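4. Collecting the demonstrations

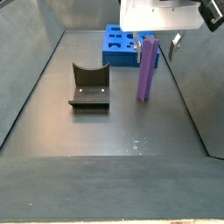 Figure 3. Work cell at the Skendcombe site: black holder, blue block with cutouts, purple prism under the two-finger gripper.

and we kept the task set small on purpose. 8 tasks, all of them pick, reorient or insert, all inside one walled cell. Earlier drafts of the protocol had more tasks and fewer tries at each, and the policies trained on that mix were bad at everything. So: fewer tasks, 200 demonstrations of each, 1600 episodes in the main set. A further 400 episodes are recovery data, described in 4.3. Total 2000.

4.1 Setup

Two sites, Skendcombe and Zuccaro. Same arm model at both, same finger geometry, same cell drawing. The cells are not identical in practice. The Zuccaro walls were painted later and came out a shade lighter, and the floor panel there sits slightly proud of the front lip. We did not correct for either. The camera is fixed and looks down into the cell from the front. It was calibrated once per site before collection and checked at the start of each session by driving the tool center point to a taped mark and overlaying the expected position. If the overlay was visibly off, we recalibrated and noted it in the session log. This happened twice at Zuccaro and not at all at Skendcombe.

Teleoperation ran through Lemik, our in-house control layer. The operator moves a hand-held leader device and the arm follows. Gripper opening is continuous, not a toggle. This mattered more than expected. With a toggle the operators learned to slam the fingers shut and let the part find its own way between them, and the policy picked up the same habit, which is fine on a soft block and not fine on a ridged prism that turns when squeezed off axis.

Joint positions, gripper width, leader pose and camera images are logged on one clock. Force is not logged. The wrist sensor drifted with temperature and we dropped the channel instead of shipping numbers we did not trust.

4.2 Episode protocol

An episode starts with the arm at a home pose above the cell and the parts placed by hand. Placement follows a printed card drawn from a shuffled stack. The card gives a coarse region for each part and an orientation, and the operator puts the part down somewhere in that region without measuring. We wanted human sloppiness in the starting states. A grid of exact positions was tried in the pilot and the resulting policy snapped to the grid points at test time, reaching for where the part would have been.

Operators were told:

Approach at normal speed, no pausing above the part.
Close only when both fingers straddle it.
If the part slips, keep going and try again in the same episode. Do not reset.
Stop the recording after the fingers have opened and the arm has lifted clear.

The no-pausing rule was added after the first week. People hover. They line up by eye, wait, then drop. In the logs this shows up as long stretches of near zero motion, and a policy trained on those stretches learns to stall, sometimes forever. We trimmed the pauses from the first week of data and kept those episodes, flagged. Results with and without the flagged episodes are in the appendix, the differnce is small.

Success was labeled by the operator at the end of each episode with one key. A second person relabeled a random subset from the images alone. Most disagreements were over inserts that were seated but tilted. We settled on calling a tilted insert a failure and went back over all the insert episodes with that rule.

Episodes with failure labels are kept in the release and left out of training unless stated otherwise.

4.3 Recovery data

Plain demonstrations contain few mistakes, so the policy has seen few ways out of one. Known problem. Our fix is crude. An operator runs the current policy, watches, and takes over with the leader device when the gripper is clearly headed for trouble: a finger coming down on top of a part, a part dragged sideways, an insert jammed at the lip of the opening. From takeover to completion is saved as a recovery episode. The autonomous portion before takeover is saved too, in a separate file, and not trained on.

200 recovery episodes per site. Takeover is a judgment call and operators differ a lot. Some jump in at the first wobble. Others wait until the part is lying in a corner. We thought about setting a rule and decided against it, the spread seemed useful. We have no clean experiment to back this up. An ablation that splits early from late takeovers would be worth doing and we ran out of cell time.

One caution for anyone repeating this. Handover causes a jump. The leader device is never exactly where the arm is, and the first frames after takeover contain a correction that has nothing to do with the task. Lemik blends the two poses over a short window, and we cut that window from the saved episode. In an early version we did not cut it. The policy learned a small twitch, always to the left, whenever it got near a part. It took us an embarassing amount of time to find.

4.4 Lighting and cell condition

Lighting was left alone. Both sites have overhead room lights plus whatever comes in from outside, so brightness shifts through the day and across sessions. We collected in the morning and late afternoon at both sites to spread this out. No fixed exposure, which in hindsight was a mistake: pale surfaces near the camera clip to white under auto exposure and the amount of clipping changes when the arm moves. Training uses brightness and color jitter and that covers most of it. Fixed exposure would have been cheaper.

The cells were wiped at the start of a session and otherwise left as they were. Printed parts shed. Edges wear, and the grip surfaces get smoother with handling. Parts were replaced when an operator reported slipping, and the replacement is recorded in the log with the episode index. We see a small rise in grasp success right after replacement in the operator data and nothing measurable in the policy data.

4.5 Filtering

Three passes. First, automatic: drop any episode with a gap in the clock, missing frames, or a joint limit event. Second, also automatic: drop episodes where the gripper never closed, which are nearly all accidental key presses. Third, by hand: every episode played back at high speed by someone who did not record it. The third pass is slow and boring and it found the most serious fault in the set, a run of Zuccaro episodes where the images lagged the joint data after a driver update. Training loss looked normal on those. Rollouts were late by a fixed amount on every grasp. The whole run was discarded and collected again in November.

Dropped episodes were replaced until each task was back to 200, so the counts given at the top of this section are after filtering.

4.6 Comparison with the Dimon set

The closest earlier collection is our own Dimon set, done on an older arm with a different gripper. Dimon used scripted motions with noise added, no human operator. It is larger and much more uniform. Policies trained on Dimon alone reach the part reliably and then fail at contact, mostly on inserts. Pretraining on Dimon and finetuning on the new data helps on reaching and does nothing we can detect on inserts. Our reading is that scripted contact is too clean. A script lowers the part straight and either it goes in or it doesnt. Operators wiggle. They touch the edge, back off a little, rotate, push again. The wiggle is what the policy needs and is hard to script.

Against this, operator data is expensive, and it carries the operator's habits along with it. Both sites show a strong preference for approaching from the right. Mirrored cards reduced it but did not remove it. Users of the set should expect policies to inherit the bias, and should test on left-side placements separately before quoting one success number.

4.7 What is stored

Per episode: image stream, joint and gripper streams, leader pose, task name, card id, site, success label, second label where present, flags. Operators are stored as a random code per session, so habits can be studied within a session and not traced across sessions. Calibration files are per site and versioned, use the version listed in the episode header and not the latest one.

The train and test split is by session, never by episode. Splitting by episode leaks lighting and part wear into the test side and inflates every number in Section 5.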